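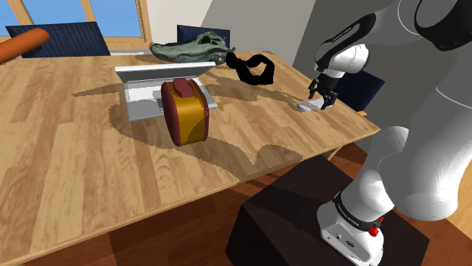

Chapter 4
Measuring Batting Performance

4.1 Why the average is not enough

The batting average is the oldest summary figure in cricket and remains the one most often quoted. It is defined as the total number of runs scored by a batter divided by the number of times that batter has been dismissed. Innings in which the batter is not out add to the numerator but leave the denominator unchanged. This single feature of the definition accounts for most of the difficulties discussed in this chapter.

Consider a batter who bats low in the order and is often left unbeaten when the last wicket falls. A modest run total divided by a small number of dismissals can produce an average higher than that of an opening batter who has faced the new ball in every match. The two figures are computed correctly. They do not measure the same thing, and a selector who ranks the two players by average alone is comparing different roles.

A second difficulty concerns sample size. Club batters may complete only ten or so innings in a season. One large score can move a seasonal average by several runs, and the standard error attached to the figure is wide. Section 4.3 sets out how to calculate that error and how to report it beside the average.

4.2 Terms used in this chapter

Innings: a batter's turn at the crease, whether or not it ends in dismissal.

Completed innings: an innings that ends in dismissal. Retirement through injury is recorded as not out and is therefore excluded.

Strike rate: runs scored per hundred balls faced. It is calculated from balls faced by the batter, so wides are omitted and no-balls are included.

Censored score: a not-out score. The term is borrowed from survival analysis, where an observation is censored if it ends before the event of interest has taken place. The score the batter would have reached is unknown, but it cannot be lower than the score recorded.

Conversion rate: the proportion of scores of fifty or more that go on to reach one hundred. Some authors exclude unbeaten scores between 50 and 99 from the denominator. In this book they are included unless stated otherwise.

4.3 The Destotton data

Most of the worked problems in this chapter use the Destotton League records compiled by Siwan Powell and Cormac Buckley. The set contains 447 individual innings played on four grounds. Each record gives the batter's position in the order, runs, balls faced, method of dismissal and the match situation at the start of the innings. Matches abandoned before the second side batted have been retained, with a flag in the final column.

Two limits of the data should be kept in mind. Balls faced were recorded by club scorers, and the totals do not always agree with the bowling figures for the same match. Where the two conflicted, Powell and Buckley kept the batting entry. The pitches at Moges and Tanska were relaid in June, partway through the period covered, and innings played before and after that work should be treated as separate groups in any comparison between grounds.

Readers who wish to repeat the simulation in Section 4.6 should draw 1,000 samples with replacement from the full set. Smaller numbers of samples will give unstable interval limits for batters at positions nine to eleven, where there are few completed innings.

4.4 What the reader should be able to do

After working through the chapter, the reader should be able to:

Calculate an average, a strike rate and a conversion rate from a scorebook.

Estimate a median score where some of the scores are censored.

Attach an interval to a seasonal average and explain how it depends on the number of dismissals.

Adjust a batter's figures for position in the order, using the method of Chang and Lynch described in Section 4.5.

Chapter 3 is assumed throughout, in particular the material on skewed distributions. Individual scores are strongly skewed to the right, and the mean of such a distribution lies well above its median. A batter with an average of 40 will be dismissed for fewer than 40 in well over half of all completed innings.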